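Session 5 handout: what a picking cell costs, and when you pay for it

Module leader: Reiko Kudo. Notes tidied up by Toshiko Imai, 24 Jul 2021

Last session we looked at reach and payload. This one is about money, and I promise it is more fun than it sounds! A budget is really a drawing of the whole cell done in numbers, and once you can read one you'll spot the missing parts straight away.

## Start with the job

Before you open a catalogue, write one sentence saying what goes in, what comes out and how often. For the Brundgate exercise ours was: "take mixed parts from a bin and place them on a marked table, 360 an hour." Every line of the budget should trace back to that sentence. If a line doesn't, take it out or rewrite the sentence.

## The lines people remember

- the arm and its controller
- the gripper
- the guarding
- delivery and fixing down

## The lines people forget

- **Dressing.** Cables and air lines have to follow the wrist through every move without snagging or pulling. Straps and brackets are cheap. Replacing a torn cable bundle in the middle of a run is not, so put a spare set in from the start.
- **Bins and fixtures.** Walls eat reach. A gripper that is lovely on an open bench may not get to a part lying flat against the side of a bin. Leave room for a second finger design.
- **Test parts.** Buy or make plenty, in more than one size. They get scuffed and lost.
- **Teaching time.** Someone stands there with the pendant for days. That is a real cost even when the person is already on the payroll.
- **Floor space**, including where the cables run and where the pendant lives.

Trial rigs are the best place to find these out. Plain blocks, clamps and tape will take you a surprisingly long way, and a fortnight of that can save you from ordering the wrong gripper twice (the Vahidi case study, which we'll read together, is a painful one).
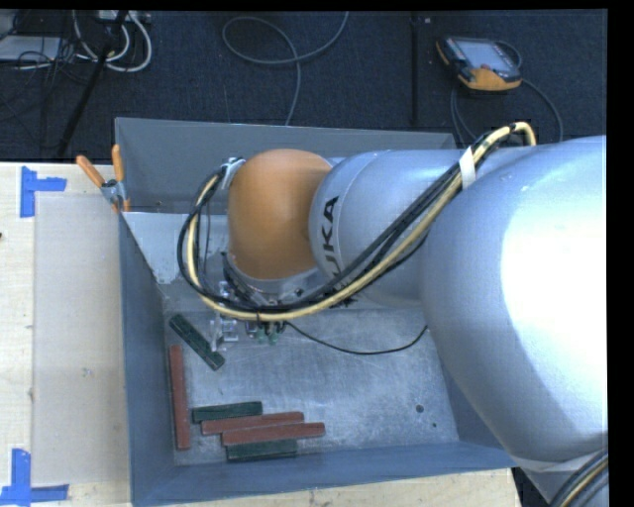 **Should the gripper be ordered at the same time as the arm?**

Order the arm first if its delivery time is the longer one, but hold the gripper money back in its own line until you have tried picking the real parts. Agree a date for that decision and write it into the plan.

## Phasing

We split the Brundgate plan into 2 stages. Stage one is the trial: arm, simple tooling, a bin and borrowed guarding. Stage two is the production cell. The gap between them matters, so don't let a supplier bundle everything into one order for a small discount. In the Lulix quote we'll compare in class, the bundled price looks wonderful until you notice that training is left out.

Spares go in stage one as well, even if it's only a drawer's worth.

## To do before next time

1. Read the Justside quote and mark each line as "remembered" or "forgotten" using the lists above.
2. Item 171 on that quote is labelled "sundries". Write down what you think it ought to cover and what you would ask the supplier.
3. Draft your own one-sentence job description and bring it along. Rough is fine, we'll pull them apart in pairs.

Full cell budgets are due in October. Spreadsheet or paper, either is welcome, as long as I can follow the sums.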